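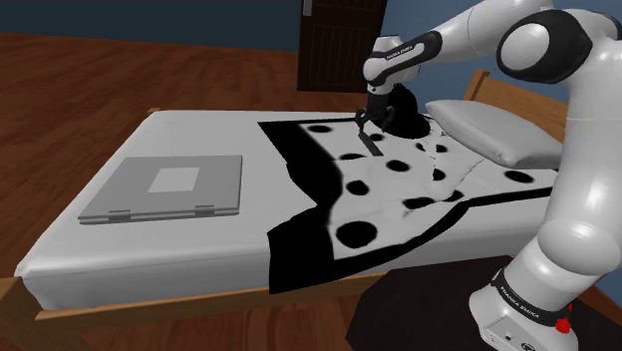

Clulodow open day demo set – README

Hi! If you came by our table in May and scribbled down the folder name, you're in the right place. I put this set together after the open day at Arside because so many people asked if they could have the runs we were showing on the big screen. So now you can. It's all simulation, all cloth on a bed, all one Franka arm.

What's in the folder

There are 142 runs in total. 100 of them were made ahead of time by me and Wenceslao Cervantes, sitting at the same desk and taking turns at the controls. Another 27 were driven by visitors on the day, and I kept every one of those, including the run where the arm spends most of its time hovering over the pillow. The last 15 are replays of our own runs with the starting position of the cloth nudged a little.

Each run is one folder with the rendered frames, the joint positions, the gripper opening and a short text note. The notes are uneven. Mine are long and Wenceslao's are mostly one word ("fine", "meh", "corner").

The task

Pick up the polka-dot cloth, get it folded, leave the laptop alone. We told visitors a fold counted if two edges ended up more or less together, and we were pretty generous about "more or less." If the laptop got bumped the run is marked touched, but I didn't throw it out. Some of you might want those more than the good ones!

The dots and the dark border are there because I wanted people standing at the back to see how the fabric was moving. With the plain cloth we tried first, a fold just looked like a gray smudge on the projector.

How the day went

We opened at 10 in the morning and had a line before I'd found the right cable. Visitors got a game controller and 40 seconds of practice, then a real run. Kids were better at it than the adults, mostly (they weren't scared of the thing). The most common mistake was closing the fingers too high and coming up with no fabric. The second was pinching too much at once, so you drag half the cloth along in a lump.

A few people from Workico stayed most of the afternoon and asked good questions about friction, which I answered badly. The values are in settings.txt now. The Değirmenci group wanted to know if any of this carries over to a real arm. I don't know yet – we haven't tried it, so please don't cite this as if we had.

Known problems

The cloth sometimes sinks into the mattress by a hair when it's pressed down hard. You'll see flickering there.

Visitor runs have no driver names or ages. I didn't collect them and can't add them.

Run 27 has a gap in the joint log. The frames are okay.

Lighting is the same in every run, so don't expect a model trained on this to cope with a darker room.

Using it

Free for teaching and research. If you make something with it, send me a clip, I'd love to see it. Bug reports go in the issues tab, and please include the run number.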